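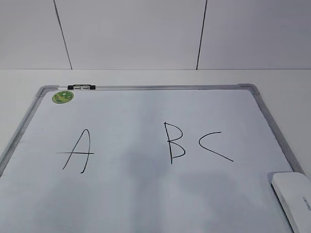 Monday, board wiping

Right, notebook open, tea next to me. The plan for today was the small flat board, the Plomura fluid against the plain dry eraser, and I've been putting it off since January because the Ogilvie order kept jumping the queue. Letters are A, B and C in thin black marker, same as we did for Dusness, so anyone can compare the two sets if they can find the Dusness folder (I can't!).

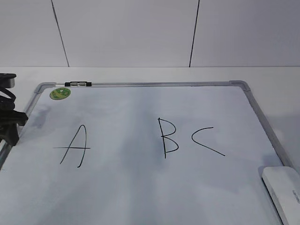
I'm sticking with the thin nib for now. The fat Flekon ones leave a lovely dark line but they ghost terribly if you leave them over lunch, and I'd like to get one thing straight at a time. Cloths are down to 2, so please wash them and put them back.
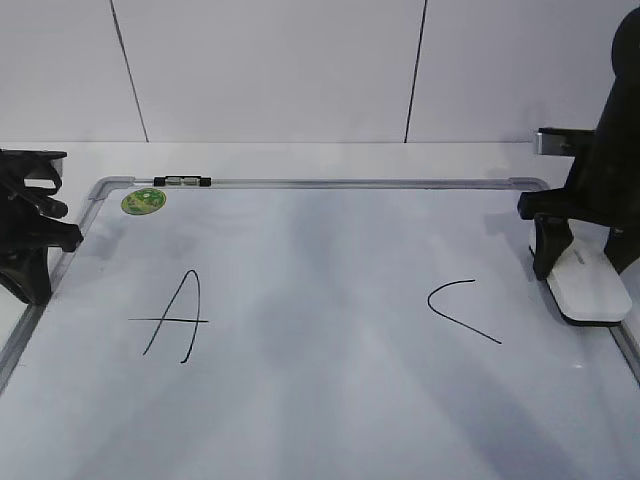 Ghosting is the bit I really care about. A letter can be gone and still leave a grey haze that shows up under the strip light. With only the A and the C on the board, there are faint smudges through the middle and lower right, though a few could just be shadow. I'll look again from the window side before I write anything down as a mark.

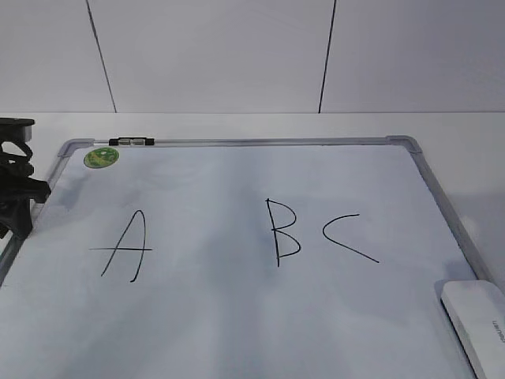

To do

Order fluid, part 173 on the Plomura list.
Try the fat nib, 37 minutes' drying.
Find that folder.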